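Search this site
Enter plant or keyword Go

Wisteria makes only leaves, no flowers

Kohei Tanabe
Hello to all. In our garden in Pradby we have a wisteria on the south wall of the house. It is now 11 years old and it grows very strongly, but it has never given one flower. I prune it every February, and each time I cut back to two buds. The soil is heavy clay. I feed it in spring with the same general liquid feed which I give to the lawn. Must I wait longer, or is it possible that I do something wrong?

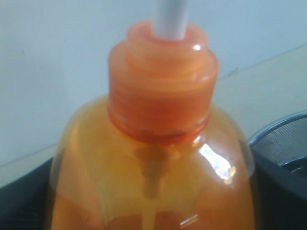
Bedoya thinks the lawn feed is the problem. Lawn feeds have much nitrogen, and this gives you leaves. Stop it completely for one year and give sulphate of potash in March. Also you write only of February, but wisteria needs pruning in summer too. In July or August, shorten the long whippy shoots to five or six leaves, then in winter do your two buds as before.

Fumulau
Was it grown from seed? Mine was, and I waited 14 years. If you see no swelling at the base of the stem where a graft would be, it can be a seedling. I would buy a grafted one, already in flower at the nursery so you know the colour.

Ziven
mine never flowered either, took it out and planted a fig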